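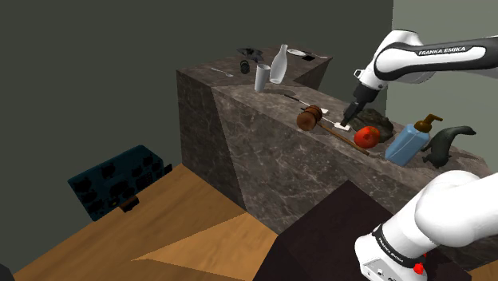
Someone signing as Zastileck wrote under my last entry that I am moving the goalposts, that two years ago I said an arm would never pick up a spoon and now that they pick up spoons I want the whole kitchen cleared. Fair enough, I did say the thing about the spoon. I looked it up last night and there it was, in a bad mood from March. But I don't think I moved anything. A kitchen was always what they were selling.

So, for the record, since I keep this diary partly to catch myself out. I spent most of today with the Rathjen material again, the simulated counter. They sent the license key before breakfast and it took until eleven to get it going on my machine, with one driver fight that I lost and then won by restarting. Coffee, toast, the second coffee.

The claim on the Tindadier page is that their planner has been trained on 3000 kitchen layouts and can "tidy any household surface." Any is a big word. My own surface, as of this evening, has on it a colander, the mail, half an onion under a bowl, a phone charger and a jar of screws that belongs in the garage. What would tidy mean there? I'd throw the mail out and keep the onion. My sister would do the opposite. A machine would have to ask, and if it's going to stand there asking me I may as well wipe the counter myself.

I will say the simulated mess is better than it used to be. Last year's tests were all cubes and one mug. This one has a gavel next to the spatulas, and I like that, it's close to how things pile up in a house where people put stuff down on their way to the phone. Soap, fruit, silverware, some kind of animal figure. You need to know that the soap stays out and the spoon goes in a drawer, and you need to know which drawer.
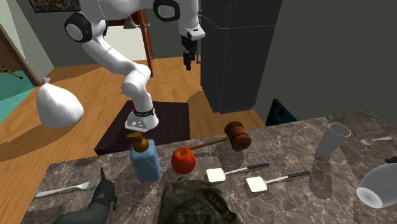

What bothers me more than the picking up is the bolting down. The arm lives on its platform and the kitchen has to come to it. I have a galley kitchen. If I gave up that much floor to a base I'd have to go outside to open the oven. Clutus says theirs will go on wheels "soon," and has been saying so for as long as I've been writing these entries, and I notice the word has never picked up a month to go with it.

Then the money. I got a quote by email for the small Clutus package, arm not included, and it's $3693 for software and setup, plus a yearly fee of $2000. I read it twice at lunch. For that I could pay the kid across the street to do my dishes until he leaves for college – and he brings the trash cans in too.

Shop floors I'm less sure about. At my old job we had a machine that put lids on tubs all day and it was better at it than any of us, and I was glad to see it come. But they were the same tubs. The lids came down a chute. When a tub arrived dented the line stopped and one of us walked over and pulled it out by hand, and I was often the one walking. Nothing I've read this year says who does the walking in a house.

Zastileck also asked what would change my mind. I thought about that while the rice was on. I'd want 100 evenings in a row, in a real kitchen with real people in it leaving things around, and no engineer in the next room. Wet dishes. A greasy pan. Something breakable that matters to somebody. And I'd want to see the bad nights along with the good ones – I'm tired of clips that start with the arm already in the right spot.

Until then I'm putting it down as "can pick up, can't clean up," same as last time. I might soften it for the shop floor.

Wrote back to Rathjen to ask whether the layouts ever include a sink with something soaking in it. No answer yet. Rice stuck to the pot, so that's soaking too. Need dish soap and the good sponges, and I should call about the gutter before it rains again.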